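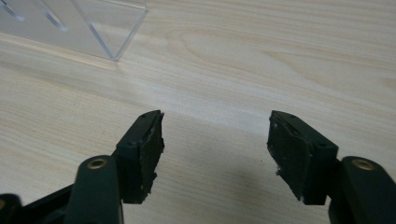
Ludivine Rolland
10th April
Right, Sunday job. I am finally dealing with the table and all the clear acrylic bits that live on it. Thread, because I have opinions and the kettle's on.

Ludivine Rolland
Background for the new people: I do a stall at the Geretness makers' market, mostly printed cards and a few little notebooks. Everything gets set up on the table at home first so I can see how it'll look before I lug it down there.

Ludivine Rolland
The table is the pale one I bought in October. I went looking for something dark and serious and came home with the colour of shortbread. No regrets. There's a swirl in the grain I'm very fond of, a sort of stretched-out oval, and I always end up putting my mug on it.

Ludivine Rolland
Clear acrylic on pale wood looks lovely, by the way. It's also a total menace. All you get is a thin bright line along the edges and the rest is just... table. I've put a stack of cards down on top of a stand more times than I'd like to admit.

Ludivine Rolland
So my first tip, if you're setting up clear stands on light timber: do it near a window, and get your head down low so you catch the edges. Looking straight down from above is hopeless.

Ludivine Rolland
Cleaning. Please put the paper towel down. Paper towel is how I wrecked my first lot, all those fine little scratches that only show up once you're at the market and the sun's on them. Microfibre cloth, lukewarm water, one drop of dish soap. Rinse, then pat it dry with a second cloth.

Ludivine Rolland
And no window spray! The ammonia sort can turn acrylic cloudy, and once it's cloudy you're stuck with it. I lost a really nice tall one that way and I'm still cross.

Ludivine Rolland
Someone always asks where I get them. Mine are from Gelora, the display shop round the back of Caron Street. They fold them while you wait if it's quiet. I paid $68 for the last batch and thought that was fair. The cheap ones I had before all leaned.

Ludivine Rolland
Yes, you can bend your own with a strip heater. Yes, I tried. Mine came out looking like a slide at a playground. I'll stick to paying people.

Ludivine Rolland
OK, the wood. I wipe it with a barely damp cloth, always along the grain, then go over it dry straight after. Every few months it gets a thin coat of Drenero oil. Thin! I left it thick once and it stayed tacky for days, and every envelope I owned picked up a grease mark.

Ludivine Rolland
If you do oil yours, keep the acrylic off it until it's properly cured. The stands leave a rectangle, and the rectangle is very hard to unsee.

Ludivine Rolland
Also — little clear silicone dots under the corners. I put them on all the ones I use at home. They stop the stand skating about when you slide a card in and they keep the sharp corners from marking the top. You can hardly see them.

Ludivine Rolland
Layout thoughts for the market. I used to cram everything on, 40 designs all shouting at once, and people would look, go a bit glassy and wander off to the honey stall. Now I leave proper gaps of bare wood and keep the rest in a box under the table. People pick things up more, I reckon. Nothing scientific about that, just me watching from behind the cash tin.

Ludivine Rolland
Tall stands go to the back corners, flat things at the front where kids can reach (they're going to touch them anyway). Anything with foil on it goes wherever the light comes across the table, so I work that out on the morning.

Ludivine Rolland
Someone's asked in the replies about storing the stands. I slip each one into an old cotton pillowcase, fold the spare fabric over, and stand them up in a milk crate. Don't lay them in a pile. The ones at the bottom slowly spread and then your cards slide down.

Ludivine Rolland
And another one asking if a tablecloth would be easier. Probably! You could certainly see the stands. But I like the wood and I paid for the wood, so everyone's getting the wood.

Ludivine Rolland
Still to do today: price tags, and 300 envelopes that need matching with their cards. I might put the footy on for that. If you're coming down to Geretness next weekend I'm in the same spot as last time, next to the plant people. Come and say hi, and bring small change if you've got any, I'm always short of coins.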